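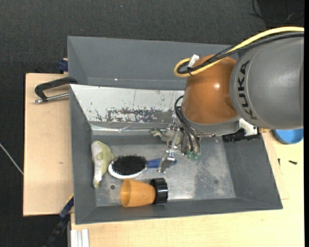 Truketance is a small inventory app I maintain for iOS and Android. Version 7 moved the sync code out of the two native projects and into one shared library, and I said in April that I would write up how it went. The delay was mostly my own doing. The release touched every screen that reads from the local database, and I kept finding callers that assumed a write was visible as soon as the function returned. I now think of the sync queue as a grey bin of household objects: the contents share a container and very little else, and whatever takes them out has to cope with each one as it comes. Records, photos, deletions and settings all go through the same path.

The old design had a queue per platform. The iOS one retried on a timer. The Android one used the system scheduler, so a phone on battery saver could hold its changes for hours. Both worked well enough alone. Trouble started when the same account was open on a phone and a tablet, and each device believed its own clock.

The shared library keeps a single table of pending operations, ordered by a local sequence number. The server assigns the final order. Clock time is stored for display and is never compared. Heikki Kemppainen argued for this two years ago and I put it off, so credit goes to him.

Migration was the slow part. On first launch the app copies up to 3,000 pending operations into the new table in one transaction, then continues in batches of 300. Larger batches made an older test tablet drop frames in the list view. Smaller ones spent most of their time opening and closing transactions.

One bug got through to release. If the user signed out during the copy, the batch cursor was kept but the account ID was cleared, and the next sign-in resumed at the wrong row. Haris Vasić sent me a log that showed it plainly: the cursor sat at 3,827 on a table that had just been emptied. The fix was to store the cursor and the account ID in the same row, where they should have been from the start.

Photos are still handled badly. An upload that fails halfway starts again from zero — the server has no support for partial files, and I would need to change the storage layer first. I have a branch for that. It compiles on Android only.

The build with the sign-out fix is in both stores. If you skipped the first release of 7, you can update directly and the migration will run once. Export a backup before you do, under Settings, then Data.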